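Speaker notes: The Toolbox You Already Own
Warness repair evening, November, 7 pm start

Slide 1. Title. Wait for the chairs to stop scraping. Say hello. Mention the tea is at the back and the biscuits are already gone.

Slide 2. Why we buy a tool kit.
We buy one because a shelf fell down. We use the screwdriver, put the shelf back up, close the lid and feel like a person with a tool kit. Then it lives under the stairs for 14 months.
Ask for hands: who has one at home? Who could say what's in it? (Expect fewer hands.)

Slide 3. The shaped tray.
Every tool has its own slot. Lovely in the shop. At home it means one correct way to put things back and several hundred wrong ones, and the lid knows the difference. If it won't shut, don't sit on it. Something is in the wrong bed.
Tell the Mastoseck story here: bought the big kit, took everything out on the first night to admire it, and had seven tools back in by bedtime. Pause. Keep it short, it went on too long at Skarnico.

Slide 4. Order of packing.
Long things first, screwdrivers especially, handles all the way down into the foam. Pliers closed. Hammer when there's still room to argue with it. Tape measure wound right in before it goes anywhere near the lid. Knife blade back in its handle, slider checked with your thumb, every time. Say this twice and look at the front row.

Slide 5. What doesn't belong.
Allen keys from furniture you no longer own. The Uniyal bracket, if anyone else was sent two by mistake. Rawlplugs of unknown origin. Find them a jam jar.

Slide 6. Pictures. Leave up while people look.
Screwdrivers and a utility knife in both, plenty of orange and black.

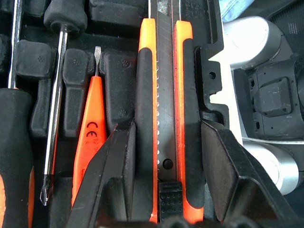
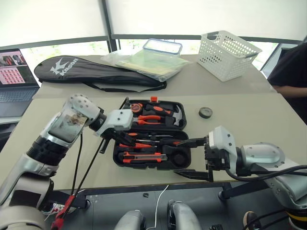

Slide 7. Questions. There is always one about tape, so have this ready.

Should I keep the spare blades in the same box as the knife?
Keep them there if they have a case of their own that clicks shut. Loose blades work their way under the tray and wait for your fingers. Used ones go in an old tin with a lid, taped up when it's full, and your council site can tell you where to take it.

Finish by 2 minutes to eight. Chairs back against the wall.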